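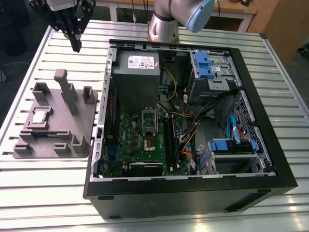 The elevator in my building went out again in August and stayed out for 9 weeks. I live on the fourth floor of the Mansour, on the east side of Lirndale, and I use a cane. I can do the stairs once a day if I rest on the landings. My neighbor down the hall uses a wheelchair and could not do them at all. She stayed with her sister for most of it and kept paying rent on an apartment she couldn't get into.

A few people have asked how we ended up in front of the city housing board, so I am writing down what I remember.

The management company is called Rirnent. When the elevator first stopped they taped a notice in the lobby that said a repair had been scheduled. It had no date on it. I called the office and was told to put in a ticket. I put in a ticket and it was closed the next morning as a duplicate. I put in another one and asked for a copy of whatever it was a duplicate of. That one is still open as far as I know.
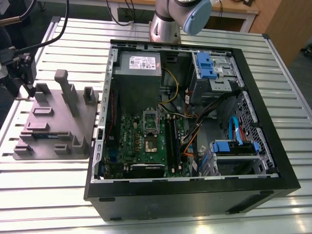
Desktop tower on its side with the panel off.

What got things moving was a letter from Wilson Betancur on the second floor. He used to do paperwork for a union and he knows how to write a letter that has to be answered. He listed the days the elevator was down, the people who couldn't leave or get home, and the part of the lease that mentions elevator service. We each signed for our own apartment. I sent mine certified and kept the receipt, and I would tell anyone else to do the same.
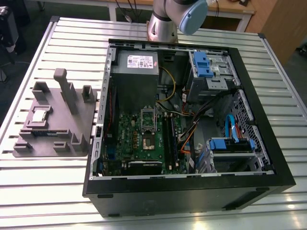 Rirnent wrote back that the elevator was "substantially operational" and waiting on one part, a controller. They seemed to think this would help them at the hearing. The board member asked whether it carried passengers, and the man from Rirnent said it did not at this time. I thought of the Dell board in the photo, with its processor socket empty and the bracket standing up. There are plenty of parts in that case, and it still won't do anything for you until somebody puts a processor in. The elevator had doors, a cab and lights, and I was still walking up.

The board gave them a deadline and ordered a rent credit. Mine came to $1,064. It was taken off over two months, which I had to ask for in writing because the first statement left it out. My neighbor's credit was larger and she is still arguing about the moving costs.

The new controller went in and the elevator has been down only once since then, for an afternoon. The store on the ground floor, Dalomum, let people leave groceries behind the counter while it was out, and I want to thank them for that.
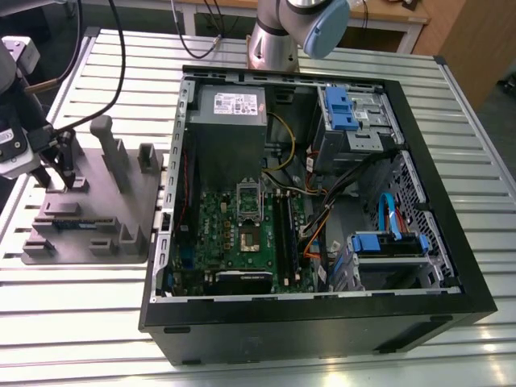 Do you need a lawyer to file with the housing board?

Most of us filed without one. The form is 2 pages and the clerk will tell you if you've left something blank, but she can't tell you what to write.

There is a follow-up hearing on 5th March for the moving costs. I'm going, and so is Wilson. If you live in the building and kept your own list of dates, please bring it by my place or leave a copy under the door.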